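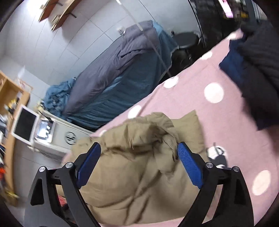 The Wisel Weekend Pass gets one person into every ticketed event on the Grulgate autumn weekend, both days, on a single wristband. It covers the Saturday market tent, the evening concert in the Corn Hall yard, the Sunday river walk and the open-air film that closes the programme. Most of this takes place outdoors and the yard gets cold once the sun has gone behind the hall. Something thick and quilted like the beige one at the top of the page will do, and it can be bundled up like that under your seat if you get too warm. Blankets are allowed at the concert and the film. Umbrellas are not, as they block the view of people behind.

Price: £30
Valid: Saturday and Sunday of the autumn weekend, September
Format: woven wristband, collected in person
Passes available: 140
Age: 8 and over. Younger children come in free with a pass holder.

What the pass includes

Entry to the market tent from opening until close on Saturday, with no queue for a day ticket. The stalls are mostly food, plants and second-hand books. Food and drink are not included in the price.

One unreserved seat at the Saturday evening concert. The Baluyot Band play first and the town brass follow after the interval. Seats are benches without backs. Tell us when you book if you need a chair with a back, or a space for a wheelchair, and we will put you near the side gate.

A place on the Sunday river walk, led by Dušan Šimko. The walk goes from the lower bridge to the old tannery and returns by the allotments. It takes roughly 2 hours at an easy pace. The path is uneven after the weir and is not suitable for pushchairs. Dogs are welcome on a lead.

Entry to the Sunday film. The title will be posted on the board outside the Corn Hall and on our listings page. Subtitles will be switched on throughout.

What the pass does not include

Parking. The Hurnano Street car park is pay and display all weekend, including Sunday. The field behind the cricket ground is free but closes at dusk.

The children's pottery session on Saturday morning. It is run by the studio and booked with them directly.

Collecting your wristband

Bring your booking number to the desk inside the Corn Hall. The desk is open on the Friday afternoon before the weekend and again on Saturday from when the market opens. If you are only coming on Sunday, you can collect from the meeting point at the lower bridge before the walk sets off. We do not post wristbands.

The band goes on at the desk and stays on for both days. It can get wet. A band that has been cut or taken off cannot be used again, so please check the fit before you leave. If it is put on over a cuff it will slide off with the sleeve, so push your sleeve up first.
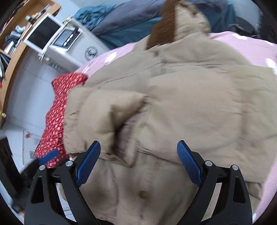
Bad weather

The market goes ahead in rain. The concert moves into the hall if the forecast is poor at midday, and pass holders are let in first. The walk is called off only if the river path is flooded. If the film cannot be shown outdoors it will be shown in the hall.

Refunds and changes

You can return a pass for a full refund up to the day before the desk opens. After that we can change the name on a booking but cannot give money back, unless the whole weekend is cancelled. Single events moved indoors do not count as cancelled.

Buying a pass

Passes are sold through the Wisel listings page and over the counter at Grulgate library during opening hours. The library takes cards and cash. Any passes left will be sold at the desk on Saturday morning at the same price.

Page last updated 27 August 2023.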